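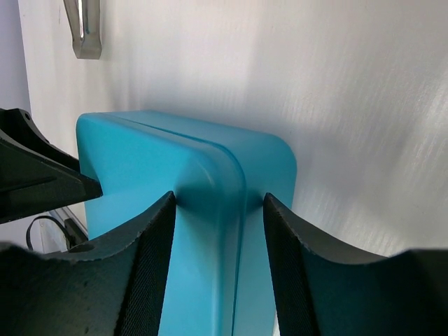
Blue plastic piece, seam side up.

March 4, 2018

Bathroom accessories, Dirkstead flat. Second go at the wall shelf and towel rail.

Old rail off. Two of the plugs spun in the plaster, so I filled both holes and moved the new line up by 32 mm. Filler is the Gratico stuff from the cupboard. It says two hours but leave it overnight, the last lot crumbled when I drilled it early.

Tile colour: the Prerurel sample in pale blue is too green next to the brown floor. The Pappas one is nearer. Their code is 3032, not the 3023 I wrote in July, so please correct the order sheet before anyone rings them. They want a minimum of 7 boxes.

Shelf brackets sit 4 mm proud on the left. Packed with card for now. Need proper washers.

Budget left is around 1,000 for this room, including the mirror. Mirror not chosen. Brown frame if we can get one, otherwise plain.

To do: sand filler, mark the rail again, ask about the soap dish screws.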